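Projektbericht: Griffplanung aus der unordentlichen Kiste
Praktikum Robotersoftware, Gruppe 12

1. Aufgabe und was wir daraus gemacht haben

Laut Aufgabenstellung sollten wir »ein robustes Verfahren zum Vereinzeln unbekannter Kleinteile aus einem Behälter« entwickeln. Das Wort »robust« haben wir im März zum ersten Mal gestrichen, im Zwischenbericht wieder hineingeschrieben und lassen es jetzt aus Gründen des Umfangs weg. Übrig geblieben ist eine Software, die aus einem Tiefenbild Griffkandidaten berechnet, diese bewertet, eine Bahn dorthin plant und hinterher ein Protokoll schreibt, aus dem hervorgeht, woran es lag.

Das Gesamtsystem heißt Grulten. Der Name stammt aus einem Zufallsgenerator und sollte ersetzt werden, sobald uns etwas Besseres einfällt. Inzwischen steht er in 373 Logdateien und bleibt.

2. Aufbau der Software

Grulten besteht aus drei Prozessen, die über Nachrichten miteinander reden, meistens sogar über dasselbe Thema.

Warndale übernimmt die Wahrnehmung. Der Knoten filtert die Punktwolke, schneidet Wände und Boden des Behälters weg und zerlegt den Rest in Segmente. Zu jedem Segment gibt es einen Schwerpunkt, eine Hauptachse und eine geschätzte Breite.

Grornham plant. Er bekommt die Segmente, erzeugt pro Segment bis zu acht Griffposen, verwirft alle, bei denen der Greifer in der Wand stecken würde, und sortiert die übrigen nach einer Bewertungsfunktion. Diese Funktion hatte in der ersten Fassung 13 Gewichte. Wir haben sie von Hand eingestellt, bis keiner mehr wusste, was Gewicht sieben tut. In der Endfassung sind es drei: Abstand zur Wand, Neigung des Greifers und freie Höhe über dem Segment.

Der dritte Prozess ist der Ablaufautomat. Er hat keinen eigenen Namen bekommen, obwohl er die meiste Arbeit gemacht hat.

3. Wahrnehmung: das Kapitel mit den durchsichtigen Sachen

Auf undurchsichtigen Teilen mit klarer Kante arbeitet Warndale ordentlich. Bausteine sind geradezu höflich, man bekommt eine saubere Fläche und eine Hauptachse, der man trauen kann. Klare Kunststoffteile dagegen liefern an den Glanzstellen ein paar Tiefenpunkte und dazwischen den Kistenboden. In der ersten Version wurden daraus mehrere kleine Objekte, die der Planer dann einzeln und mit großer Zuversicht anfahren wollte.

Geholfen hat eine Lückenmaske: Bereiche ohne gültige Tiefe werden mit dem Farbbild abgeglichen und bei ähnlichem Kantenverlauf zu einem Segment verbunden. Das kostet Rechenzeit und verschmilzt gelegentlich auch zwei Dinge, die nichts miteinander zu tun haben wollen.

Ein eigenes Problem sind Arbeitshandschuhe. Ein gemusterter Handschuh besteht für einen Segmentierer, der auch nach Farbe trennt, aus mehreren Nachbarn. Wir haben die Farbtrennung abgeschwächt, seither ist der Handschuh ein einziges Objekt und gelegentlich auch das, was danebenliegt.

4. Planung und Bewegung

Das Behältermodell in Grornham war anfangs ein Quader mit senkrechten Wänden. Die echten Wände laufen nach außen, der Planer verschenkte also oben Platz und lehnte Posen am Rand ab, die erreichbar gewesen wären. Seit wir die Schräge modellieren, kommen deutlich mehr Kandidaten in Wandnähe durch. Flache Teile, die parallel zur Wand liegen, bleiben trotzdem unangenehm, weil ein Finger des Greifers irgendwo hinmuss.

Nicht im Modell waren zunächst auch die Klemmen am Kistenrand sowie das Kabelbündel am Arm. Die Klemmen sind jetzt als Kästen mit Sicherheitsabstand eingetragen. Für die Kabel verwenden wir eine mitgeführte Kapsel am letzten Armabschnitt, die großzügig bemessen ist und dem Arm manche vernünftige Drehung verbietet. Eine feinere Lösung haben wir angefangen und an einem Nachmittag um 16 Uhr wieder beerdigt.

Beim Anfahren sieht die Kamera vor allem Arm und Kabel. Deshalb plant Grulten auf dem letzten Bild vor der Bewegung und aktualisiert die Szene erst, wenn der Arm wieder draußen ist. Zwischendurch wird geglaubt.

5. Werkzeuge

Am meisten benutzt wurde das Abspielprogramm. Es lädt eine Logdatei, zeigt Segmente und verworfene Posen und nennt zu jeder den Ablehnungsgrund. Gebaut wurde es für eine einzige Fehlersuche. Danach haben wir kaum noch am Arm debuggt, was auch dem Terminplan des Arms entgegenkam.

Weniger gelungen ist unsere Konfiguration. Parameter stehen in zwölf Dateien, zwei davon überschreiben sich gegenseitig, und die Reihenfolge hängt vom Startskript ab. Wer das Projekt übernimmt, sollte dort anfangen.

6. Offene Punkte

Die Bewertung kennt keine Vorgeschichte: Scheitert ein Griff und das Teil bleibt liegen, gewinnt dieselbe Pose beim nächsten Durchgang wieder. Ein Kurzzeitgedächtnis für Fehlversuche ist im Entwicklungszweig vorhanden, aber ungetestet. Außerdem fehlt eine Abbruchregel für Teile, für die Grornham überhaupt keine Pose findet. Derzeit fragt der Automat so lange nach, bis jemand den Prozess beendet.

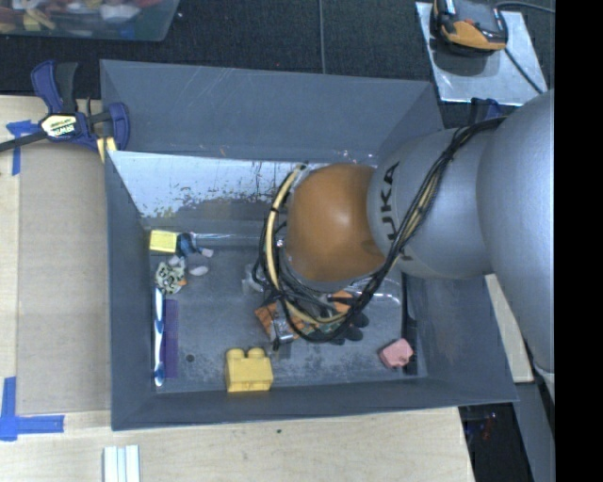 Obi: Zu Abschnitt 6, das Kurzzeitgedächtnis würde ich nicht an die Segmentnummer hängen, die vergibt Warndale doch bei jedem Bild neu. Nehmt die Position im Behälter mit einem kleinen Radius und löscht den Eintrag, sobald sich dort die Tiefe ändert. Und bitte sagt mir noch, welche der beiden Konfigurationsdateien gewinnt, ich sitze gerade davor.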